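07/12/2019

The downstairs loo, and other small victories

I promised myself I would write this up before Christmas swallowed everything, so I am sitting here with a pot of tea and paint still under my thumbnail, and I'm going to tell you far more about a very small bathroom than you ever wanted to know.

Those of you who have been reading since April will remember the state of it. Dark green to shoulder height, a carpet (a carpet! in a loo!) and a basin so tiny that you washed one hand at a time and wet your cuffs doing it. My friend Hertta called it the cupboard under the sea. I put up with it for far too long, mostly by telling visitors to use the one upstairs.

The carpet went first. I did that on my own with a scraper and a lot of bad language, and it took me 18 evenings to get from there to a floor I was happy to stand on in socks. I dithered terribly over the colour. Everybody warned me off light wood in such a small space because it shows every hair, and they're quite right, it does, but it also makes the whole room feel like morning and I wouldn't change it.

Then the walls. I wanted white, came home with pale grey, and spent a week sulking at it before I decided I loved it. It looks almost blue at breakfast time and quite cosy by the evening. Braulio Ibarra did the plumbing and was patience itself, even when I changed my mind about the basin for the second time.

The vanity cabinet is white and stands on short legs, which I fought for. My sister wanted one that went right down to the floor so there'd be nothing to sweep under, but I like being able to see a bit of floor carry on beneath the furniture. It's an old trick of my mother's and it does help in a poky room.

The toilet is plain white, all in one piece, with no fiddly join behind the seat for dust to settle in. After years of going round the old one with a toothbrush I can't tell you what a pleasure that is! The label on the underside of the lid is still there, mind you. I keep meaning to have a go at it with warm soapy water.
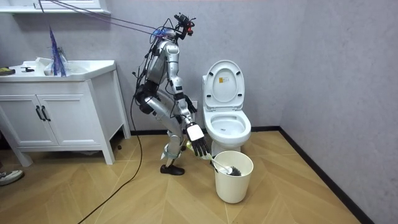

As for the brush, I know it's a silly thing to have feelings about, but I went through two before I settled. The first had a lid that never went back on straight, and the second fell over if you so much as looked at it. Now it's just a white handle in a simple white bin on the floor, near enough to reach and easy to pick up when I mop.

Still to do: a hook for the hand towel, a proper blind, and something for the wall over the cabinet. Dace has offered me one of her little prints of boats, and I may well say yes if she'll let me pay for the frame. I'm off to wash the brushes now before they go stiff.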